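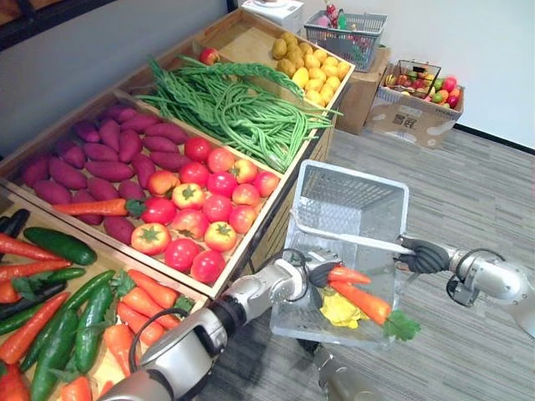 Two-arm picking at the produce stand, with the basket held by its handle.

Baert Two-Arm Picking Station: what to budget for

The Baert station is a pair of arms on a shared body, sold to shops, training centres and development teams who want to work on grocery picking. One arm carries the basket and the other fills it. This page covers what comes in the price, what you will need to find yourself, and how long to allow before the station is in daily use.

What the price includes

Both arms with grippers
Body, head camera and emergency stop
Control computer with Jindach planning software, first year's licence
Delivery and two days of setting up at your site
Operator training for up to four people

The station draws its power from a normal wall socket. Maximum load is 11 kg across both arms, including the basket.

What it does not include

Display stands, baskets and stock are left to the buyer. Most sites already have a supplier for these and the station does not need a special type. A wooden stand with shallow, open compartments works well, as the gripper can come in from above or from the front. Deep bins slow the work down and we advise against them for a first set-up.

Artificial fruit and vegetables are the usual choice for practice. They keep their shape and can be used for months. Buy a mix of sizes and surfaces: sweet potatoes, tomatoes, green beans, small potatoes, carrots and cucumbers give a fair spread of difficulty. Long thin items tangle and should be brought in after the round ones are going well. Keep spare stock in boxes close by.

For baskets, choose light plastic with a stiff handle. Wire baskets can be used but the grip settings must be changed.

Floor and room

Allow clear space on all sides of the body for the arms to swing. Carpet is fine if it is flat and fixed down. Plain walls in a pale colour help the camera. Strong sunlight should be kept off the stand with a blind.

Running costs

Gripper pads, set of two: £155
Spare arm cable: £161
Service contract, per year: £3,646

Pads wear faster with rough items such as wooden crates or card. The service contract covers one visit a year, telephone help and all software updates after the first year. It can be added at any time, but a station that has been out of contract must be inspected first, and the inspection is charged separately.

Staff time is the cost buyers most often leave out. Somebody has to put items back in the right trays between runs and empty the baskets. Plan for one person at the station whenever it is working.

Ordering

Stations are built to order at Prorthorpe. Orders placed now are planned for delivery in November. Viewings are held at our Ikutcombe showroom by appointment, and you are welcome to bring your own baskets or goods to try.

For quotations and leasing, contact Marloes Vanhove. For site plans and power questions, contact Henk De Graaf.

Prices exclude VAT. Page last updated Aug 14, 2023.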